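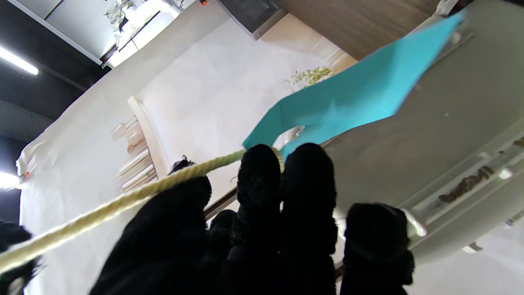
Chapter 4
Fibres, Yarn and Rope

After studying this chapter, students should be able to describe how short fibres are made into a continuous strand, explain why opposing twists hold a rope together, and select a rope for a stated load and set of working conditions.

4.1 Introduction

Rope is older than weaving and probably older than pottery. It was made wherever people had access to long plant fibres, hair or hide, and its basic construction has changed little. A modern factory can produce in minutes what once took a team of workers most of a day, but the order of operations is the same: fibres are spun into yarns, yarns are formed into strands, and strands are laid into rope.

A single plant fibre is weak and seldom longer than the plant from which it came. When many fibres are twisted together, each presses against its neighbours, and the friction between them prevents them from sliding apart. Pulling on the yarn tightens the twist and increases this friction. Too little twist produces a yarn that pulls apart easily; too much makes it stiff and liable to kink.

4.2 The ropewalk at Ulthorpe

Before powered machinery, long ropes were made in a ropewalk, a narrow building in which the yarns could be stretched out at full length. The walk at Ulthorpe measured 1185 feet from end to end and employed up to 42 people in its busiest years. Spinners walked backwards from a turning wheel, paying out hemp from a bundle wrapped at the waist. The finished yarns were wound on to bobbins, tarred if they were intended for use at sea, and stored until required.

Twisting shortens a strand. A ropemaker at Ulthorpe who needed 100 fathoms of finished rope therefore began with considerably longer yarns, and the far end of the work was fixed to a weighted sledge that crept forward as the rope was laid. The surviving order books show that work was heaviest in December, when fishing boats were brought ashore and refitted.

4.3 Direction of twist

The direction of twist is recorded by the letters S and Z, according to which middle stroke the slope of the strands resembles when the rope is held upright. In a common three-strand rope the yarns are twisted one way, the strands the other way, and the rope is laid in the first direction again. Each stage tries to unwind against the next — and the rope remains stable while these forces are in balance.

Braided rope has no overall twist and does not spin under load. It is, however, harder to splice and more difficult to inspect for internal wear.

Key terms: fibre, yarn, strand, lay, S-twist, Z-twist, splice

Activity 4.1

Cut a 30 cm length of three-strand rope and bind both ends with tape. Remove the tape from one end and separate the strands for half the length. Record the direction of twist in the rope, in one strand and in one yarn. Re-lay the strands by hand and compare the firmness of the repaired half with that of the untouched half.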